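Against the Best Before Date

Sun 26 June

My mother kept bread in a drawer, and she decided each morning if it was still good. She pressed it with her thumb, she smelled it, and sometimes she broke off a corner and gave it to one of us children. If the bread was a little dry it went into soup. If it was very dry it was grated and put in a jar. I do not remember that she ever read a date on anything, and I think most of the food in our kitchen did not have one.

I have lived in Colano for many years now, and in my own kitchen I read dates all the time. I stand at the open door of the refrigerator with a cup of yogurt in my hand, and I turn it to find the small gray numbers. If the numbers are from yesterday I feel something that is almost fear. The yogurt did not change during the night. I changed, because a machine in a factory printed a line on a lid. I want to write against this feeling, and a little also against the line.

First I must be fair. There are two kinds of date, and they are often mixed together by people who are in a hurry. One kind is about safety. It is found on fresh fish, on raw chicken, on some soft cheeses, and I obey it. I was once sick from a mussel and I do not need a second lesson. The other kind is about quality. The maker promises that until this day the crackers will be as crisp as he wishes them to be. After this day he promises nothing, but he also does not say that the crackers are bad. He only stops talking.

The trouble is that we hear his silence as a warning. In February I helped a neighbor to empty the kitchen of her late aunt. There was a cupboard with rice, lentils, sugar, salt, tea and many cans. My neighbor held a trash bag and read the dates out loud, and everything that had passed went into the bag. The salt went in too. I took the salt out again. She looked at me as one looks at a person who eats from the street. But this salt was lying in a mountain for longer than there have been people, and it was supposed to expire in a cupboard on the second floor, in autumn.

I took home the salt, the lentils and the sugar. The lentils needed a longer time in the pot, this is true, and I had to add water twice. They tasted like lentils.

I know the argument from the other side, and I do not think it is stupid. A date is simple. It is the same for the rich and the poor, for the good cook and for the student who moved out of his parents' house last week. You do not need a grandmother to read it. When I work in a kitchen with other people, as I do on many Sundays in the parish hall on Brandes Street, I am glad that there is a rule and that we do not have to discuss each egg. A stranger who eats my soup has a right that I am strict. With my own soup, in my own house, I think I have the right to be less strict.

But a rule that is always there makes the older skill weak. I see this in myself. I used to know by the smell if milk was good for coffee, or only for pancakes, or for nothing. Now I smell it and I am not sure, so I look at the carton, and the carton decides. A skill that is not used goes away quietly. You notice it only on the day when you need it, as I noticed with my school French when I stood in a pharmacy in Lyon with a bad tooth.

Some foods never learned to carry a date, and I am grateful for them. An onion has none. A lemon has none, and a piece of ginger has none. Nobody in my family throws away a potato without looking at it. We cut off the sprout, we look under the skin, and if there is green we cut deeper or we give up on that potato. So the skill is still there! It only sleeps when we see printed numbers.

Food that is cooked at home has no date too, and here people become very nervous or very careless. Take steamed buns. A friend taught me to make them when I was new in this city, and I have made them ever since, not always round. They are best when they come out of the steam, of course. The next day they are firm and a little sad, and a person who did not know would say that they are old. But if they were kept cold and covered in the night, you put them over hot water again for a few minutes and they are soft like before. I toast what is left in a pan, with the cut side down.

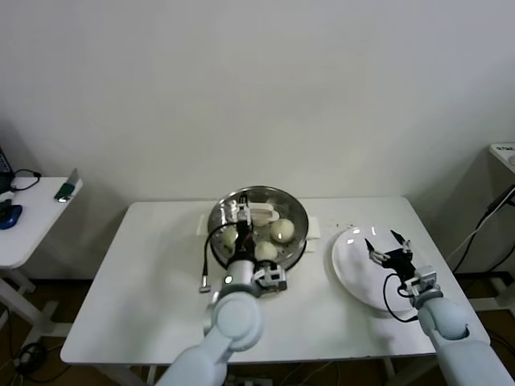

Steamed buns in a steel bowl, with a folded paper towel under it.

Which number should I print on such a bun? It has one good hour and then a decent day, and after that it depends on your refrigerator and on your teeth. To write this on a label you would need a small book. I think this is true for most food. It does not fall from a cliff at midnight. It walks down a slope, and at each place on the slope there is something you can still do with it.

There is also the money. I am not an economist, but I can do the sums of my own household. One winter I wrote in a notebook everything I threw away that was past its quality date and looked and smelled normal. I wrote down the price from the receipt. At the end of the winter it was 72 dollars, for one person who believes that she is careful. I was ashamed, and I also thought of the shops. The Piderix market near my tram stop puts a yellow sticker on products in their last three days, and people walk around this shelf as if it is a sick animal. I buy my cheese there. A hard cheese in its last three days is better than a hard cheese in its first three. The sticker says half price, and for me it should say double.

What would I change? I would like the quality date to disappear from food where it has little meaning, like salt, sugar, vinegar, honey and dry rice. A date of packing would be enough. It would tell me a fact about the past, and the future I could judge by myself. On the other products I would like longer words in place of shorter ones. "Often good after this date, please look and smell" is not elegant, but the lid of a yogurt has enough room for it. At the moment the room is used for a picture of a cow.

And I would like children to learn it. When I visited the town of Flestcombe I saw a poster in a school corridor about healthy eating, very colorful, with vegetables that had faces. It told the children what to eat. It said nothing about how to know if the thing in your hand can be eaten. One lesson in the year would do it – a dry bread, a sour milk, a fresh milk, an apple with a brown spot, and a teacher who is not afraid of the smell. The apple with the spot is a good place to begin. You take a knife and you cut, and then you see how far it goes.

I wrote to the company that makes my yogurt and asked how they choose the number of days. I received a kind letter with a coupon and no answer. The coupon also had a date on it, and I used it in time, because there I could find no argument.

This morning I had a cup of that same yogurt, four days past the line. I opened it, and there was a little clear water on the top. I stirred it in. I ate it by the window with the last spoon of my neighbor's aunt's sugar, and now I have to buy sugar again.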